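June, late afternoon. Footwear lifts, Stodovton break-in

Second pass on the gel lifts from the Stodovton job (Rocha warehouse, back office). First pass was rubbish, oblique light too high, half the tread lost in glare. Dropped the lamp to 15 degrees and went again. Much better on lifts A and C. B still a smear, probably twisted when it was peeled.

Scale check: ruler in shot reads 94 mm where the software says 94. Good. Calibration sheet from Zedside is fine then, it was the old template that was off. Binned the old template.

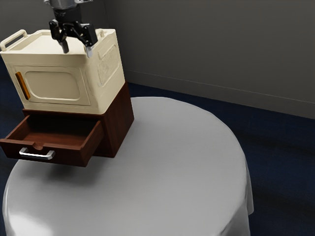

Cream box on the brown cabinet, gripper above.

Lift A – left heel, wear on the outer edge, small nick near the back. Nick also shows on C so I'm calling it a real feature, not dirt. Want a test impression from the seized boots before I write that anywhere official. Boots still in the store, sealed, seal number matches the sheet. Did not open.

Contrast: tried 200 percent, too harsh, edges of the nick go blocky. Back to the default and left it. Originals untouched, working copies in the case folder, log updated by hand becuase Jarix was down again. Need to key it in when it comes back up. 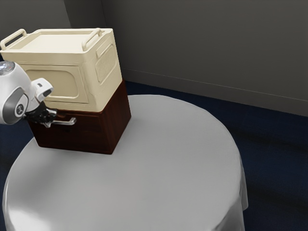 Flynn Treloar: not happy with A and C being called two features agreeing. Same shoe, same floor, maybe the same step smudged twice. Get the test impression first, then talk about the nick. And somebody should compare B blind before seeing the boots.

Fair. Have crossed out "agrees" on the sheet and initialed it. B goes to Lourenço Figueiredo tomorow, no notes attached.

Control lifts from the corridor: over 15 partials, mostly staff shoes. Kept 3 with the block pattern, rest logged as no value. Elimination prints from warehouse staff not in yet – chase.

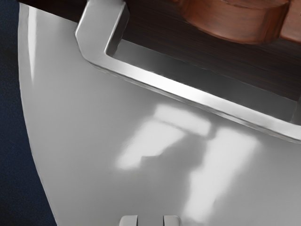 White housing with the silver rail across its upper part.

To do:
– test impressions, both boots, ink and gel
– ask the scene officer which way B was peeled
– reorder black gel, last sheet has a bubble in one corner
– key the log into Jarix
– evidence fridge door not closing right, tell the desk

Lamp off, lifts back in the cabinet, signed in 5:40.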